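In praise of being rubbish at something

I took up table tennis last October, at the leisure centre in Foston, and I am still terrible at it. I want to make the case for staying that way.

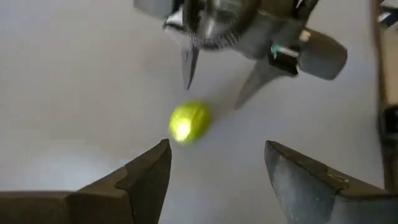 When I told people I'd joined a beginners' session, every one of them asked the same thing: was I getting any better? Not was it fun, or who else goes, or is there a bar (there is, sort of – a hatch that sells crisps and squash). Just the progress report, please. I found myself making excuses, as though I owed them an improvement.

I don't think we used to be like this about hobbies. My gran played the piano badly for most of her life and it never crossed her mind to be embarrassed. She knew 6 tunes, she played them on a Friday night after tea, and she went wrong in the same places every time. We all sang the wrong bits along with her! If she'd been born later she'd have had an app telling her she'd slipped behind on her practice.

And the apps are a big part of the trouble, if you ask me. I tried one for learning Italian and it sent me a sad message when I missed a day. I tried one for walking, of all things, and it gave me a badge for 100 miles and then straight away started on at me about 200. I'd had a lovely walk down by the river at Prendum that afternoon, there was a heron and everything, and I spent the last stretch of it going up and down a car park to round off the number. That was when I deleted it.

People will say there's pleasure in getting good at things, and of course there is. I'm reasonably good at my job and I like that. But I get measured there all day long, and I don't see why I should carry the tape measure home with me. An hour when it really doesn't matter how well I do is a rare treat at my age, and I'd rather keep it than swap it for a decent backhand.

We have 2 tables at our session and usually a bit of a queue, so you end up chatting, mostly about bad knees and what's on telly. Last week somebody suggested we start a ladder, with a chart on the wall. It was kindly meant and a few people were keen. I voted against it, went back to my table and served straight into the net.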